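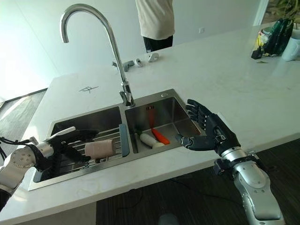 The sink station at the open day. Left hand at the rack, right hand at the small basin with the carrot and the radish.

Teseo open day recordings: README

1. What is in this folder

The folder holds the recordings from the open day in February, when visitors came to see Teseo at the kitchen counter. Teseo is our two-armed robot with five-fingered hands. The recordings were made during the demonstrations, with people walking in and talking, so please do not expect laboratory conditions.

The set has 200 episodes. Each episode is one attempt at one task. We kept the failed attempts, and they are marked in the table file in the column "result". An empty field in this column means that we could not agree on the result.

2. Tasks

sink_rack: take an object from the dish rack over the large basin, or put one on it.
sink_veg: take a vegetable out of the small basin and place it on the counter.
sink_both: both hands work at the same time, one in each basin.

The visitors could choose the task. Most of them chose sink_veg, so this task has much more data than the other two. If you train on the whole set, please think about the balance first.

3. How the demonstration went

An operator guided the arms from the next room with the Tuvton gloves. Visitors stood on the far side of the counter, and for this reason you will see clothes and sometimes hands in the background. Each group stayed 15 minutes. At the end of its turn, one person from the group was allowed to try the gloves. These episodes have "guest" in the operator column and are slower and less smooth than the others.

Lai-ching Pan operated in the morning and Heidrun Rüegg after lunch. Their styles differ: Lai-ching brings the hand down from above, Heidrun prefers to come over the rim of the basin.

4. Files

episodes/ one subfolder for each episode, with video and joint positions
table.csv task, operator, result, remarks
calib/ camera calibration, done once before the doors opened

Video is at 25 frames per second. The sound was removed because of the visitors' conversations.

5. Known problems

The steel of the sink reflects the room, and the depth values inside the basins are often wrong. Do not use them without a filter.
In the afternoon the clock of the left hand was late against the video. We corrected it with the Vusex script, but a small error can remain.
Some remarks in table.csv are in German. Translation is not finished.

6. Use and contact

You may use the data for research and teaching. Please do not try to identify visitors. For questions about the gloves or the table file write to Heidrun, for calibration write to Lai-ching. The version with the Fu hand model will come in a separate folder.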